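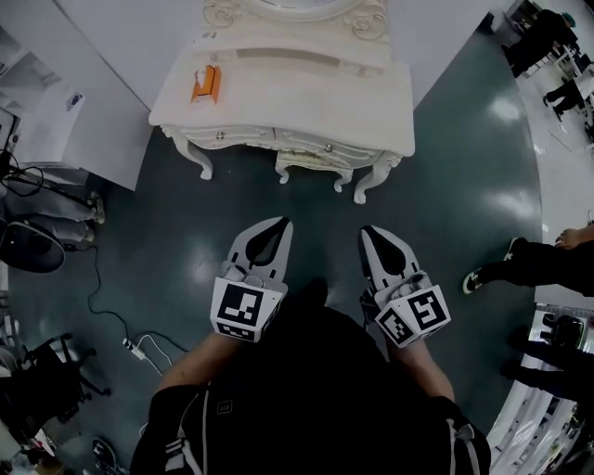

One of our members reckoned that a machine which needs 66 goes to learn how to tidy a dressing table isn't ready for anyone's bedroom, and I've put that first in these minutes as we kept coming back to it all evening (sorry, Skinley lot, I know you wanted your item at the top!).

Minutes of the household machines group, November 9, 2018

Dressing tables and tissue boxes. We talked for ages about small drawers. I said a round knob is a fiddly thing to get hold of with two pointed fingers, and a tissue is worse, it just gives way. The Bisht people think cloths and tissues will be cracked before drawers are. I'm not so sure, and we left it there.

Shop floors. Drotora wants to try shelf tidying after closing time, 60 minutes a night. Agreed, as long as a person stays in the room. Someone asked who picks up what gets dropped. Still the person, for now!

Can they do chores yet? We had a show of hands and only 3 said yes, and one of those meant hoovering.

Money. We have £1,108 left, so no new kit before July.

Actions: I'm to write up the drawer argument properly, and Drotora will send round their shelf plan before we next meet.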